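Droketti Hand Grippers, Wired Pair: Two Months In

Posted October 2025 by Toivo Ikonen
14 comments | 6 shares

The jaws let go. I'll start there, because the sales page for the Droketti pair spends several screens on "confident hold" and I'd like to save you the reading.

These are hand-held grippers, one per hand, each on its own cable. You do a task with them, the recording goes off to train an arm, and the arm is supposed to do what you did. I paid $300 for the pair. Verstraete sells something similar for less, and I passed on it over the thinner cable. I'm less sure about that choice now.

My test job was small household stuff: picking up bath and kitchen pieces and setting them somewhere else. A metal corner shelf was the main item. It has slots all over and low raised edges, so there are plenty of places to grab it, and it isn't a trick object.

I ran 198 lifts over the two months. On 20 of them the left jaw opened by itself while my finger was still holding the trigger closed. The right one never did it. Most of the drops were from low down and only annoying. One sent the shelf corner-first toward my foot, and after that I wore boots.

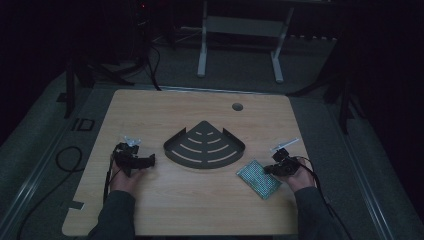
What bothers me more is the recording. When the left jaw slipped, the log still said "closed." So the file shows a clean grasp while the part is on the floor. Feed enough of that to an arm and you've taught it to carry nothing across a room, or to fling a sheet of metal at whoever is standing there. I threw out every session with a slip in it, and then a few more that I didn't trust.

Droketti support had me reset the left unit, then update it, then reset it again. Evaristo Zepeda on their help desk was polite and quick. He told me the trigger spring was "within range." I asked what the range was and got a link to the manual, where I couldn't find it.

I swapped the cables between the two grippers as a check. The fault stayed with the left unit, so I don't blame the wire. My guess is the trigger sensor -- but it is a guess, and I shouldn't be the one making it at this price.

Good points: the boxy body is easy to hold for an hour, and setup was quick. The software didn't crash on me.

A replacement left unit is promised for November. If it holds through the same set of lifts, I'll change the score. Until then I wouldn't use these near anything heavy or sharp, and I'd check every log by eye.

Score: 2 out of 5

Related reviews
Calora Bench Clamp: Fine Until It Warms Up
Jameo Starter Arm, Second Look
Verstraete Cable Kit
Do You Need an Emergency Stop at Home?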